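How Do Horses Sleep?

If you walk past a field in the afternoon, you may see a horse standing very still with its head low. One back leg is bent and the tip of that hoof rests on the ground. Its bottom lip hangs down a little. That horse may well be asleep.

Horses can doze on their feet. They can also lie down to sleep, and they need to do both.

Why stand up?

Long ago, all horses lived wild on open grassland. Wolves and big cats hunted them. A horse is a large, heavy animal with long legs, and getting up from the ground takes it a few moments. It has to stretch out its front legs, push, and heave up its back end. A horse that is already standing can run right away.

Horses in stables today have no wolves to worry about, but their bodies still work the same way as the bodies of their wild relatives.

How do they stay up?

If you fell asleep standing, your knees would bend and you would drop to the floor. Your muscles hold you up, and they relax when you sleep.

A horse has a special set of tendons and ligaments in its legs. Tendons are strong cords that join muscle to bone. Ligaments are strong bands that join one bone to another. Together they hold the leg joints in place so the muscles hardly have to work. Scientists call this the stay apparatus.

In the back legs there is something extra. A horse can hook a ligament over a bump of bone at the stifle, the joint that matches your knee. This locks the leg straight. The horse puts its weight on the locked leg and lets the other one rest. After a while it shifts over and rests the other side.

You can sometimes see the change happen. The hips tip one way, there is a small shuffle, and then the hips tip the other way.

Light sleep and deep sleep

Sleep comes in different kinds, for people and for horses.

When a horse dozes on its feet, it is in a light sleep. Its ears may still turn toward a sound. It can wake very quickly.

There is another kind called REM sleep. The letters stand for rapid eye movement, because the eyes move quickly under the closed lids. People do most of their dreaming in REM sleep. In this kind of sleep the muscles go very loose, and the locking legs are not enough to keep a horse up. So a horse has to lie down for it.

Some horses lie on their chest with their legs folded under them and their chin near the ground. Others stretch out flat on one side. A horse lying flat may twitch its legs, flick its ears or make small noises. We do not know if horses dream, but many people who look after them think they do.

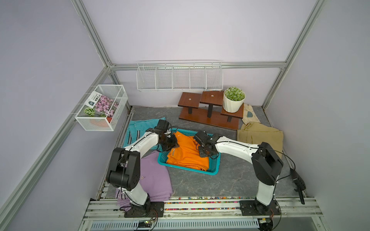 Two robot arms, a turquoise basket and some orange clothing.

How much sleep do they need?

Less than you do. A grown horse sleeps for only a few hours out of every 24, and it does not take those hours all at once. It naps for a few minutes, wakes up, eats some hay, looks around and naps again. Much of this happens at night, so most people never see it.

Only a small part of that time is spent lying down. 60 minutes of lying down may be plenty for a grown horse on an ordinary night.

Foals are different. A foal is a baby horse, and it sleeps a lot. It will often flop down in the grass in the middle of the day while its mother stands next to it. As it gets older, it lies down less and stands up to doze more.

Who keeps watch?

Horses like to live in groups. When some members of a herd lie down, there is often at least one that stays on its feet. If the standing horse hears something strange, it lifts its head and the others wake up.

A horse that lives alone may have trouble with this. With no friend to stand guard, it might not feel safe enough to lie down. New places can cause the same trouble. Gralta, a gray mare at the Rivley stables, stood up for the whole of her first two nights there. On the third night she had a calm old pony named Reuter in the stall next to hers, and in the morning there was straw stuck all over her side. Carola Kramer, who feeds the horses at Rivley, was pleased to see it. Straw on the coat is a good clue that a horse has been lying down.

What happens if a horse does not lie down?

A horse can go for several days without REM sleep. After that it gets very tired. It may start to doze on its feet, slip toward deeper sleep and then buckle at the knees. Usually it wakes up with a jerk before it falls, but it can scrape the front of its legs.

There are a few common reasons:

The horse has sore joints and it hurts to get down or up.
The stall is too small to lie down and get up again.
The floor is hard, wet or slippery.
The place is noisy, or the horse feels nervous.

A vet can help find out which one it is. A thick, dry bed of straw or wood shavings is a good start.

How to behave near a sleeping horse

Never run up to a horse that is dozing. A horse that wakes with a fright may jump or kick before it knows who you are.

Stay where the horse can see you, and not right behind it. Talk in a normal, quiet voice while you are still some distance away. Wait for an ear to turn or the head to come up. If a grown-up is in charge of the horse, ask before you go any closer.

If the horse is lying down, leave it alone. Watch from the fence or the stall door – you may see its legs twitch.

Words to know

Doze: to sleep lightly.
Foal: a baby horse.
Herd: a group of horses that live together.
Mare: a grown female horse.
Stay apparatus: the tendons and ligaments that let a horse rest while standing.
Stifle: the joint in a horse's back leg that matches your knee.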